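4.3 Restricting remote access to the Tenosmont gateway 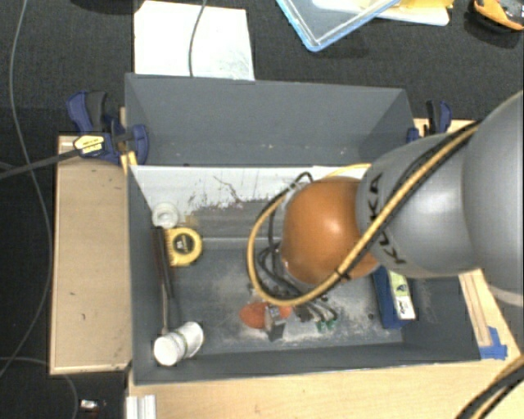
Figure 4-2. Arm cabling over the bin, viewed from above.

This section applies to Tenosmont gateways with firmware build 203 or later. Earlier builds do not support per-port rules and must be upgraded first (see 3.1).

Before you start, connect a laptop to the service port with a network cable. Do not carry out this procedure over Wi-Fi.

1. Log in to the management console with the administrator account.
2. Open Network > Services. Set Discovery Responder to Off.
3. Set Remote Console to Service Port Only.
4. Open Network > Rules and select Add Rule. Enter 2038 as the destination port and the address of the Sezer licence server as the source.
5. Set the action to Allow. Move the rule to the top of the list.
6. Set Default Inbound to Deny and select Apply. The gateway restarts its network services, which takes some 48 seconds. The status light flashes amber during this time.
7. Log in again and check that the Rules page shows Active.

CAUTION: Do not disconnect power while the status light is flashing amber. The rule table may be corrupted and a factory reset will be required.

NOTE: If Default Inbound is set to Deny before the rule in step 4 is saved, licence renewal fails and the console reports error 105. Save the rule and select Renew Now.

NOTE: Restoring a backup made on a Tetness gateway overwrites the service settings. Repeat steps 2 and 3 after any restore.

Garomby document revision 27/08/2023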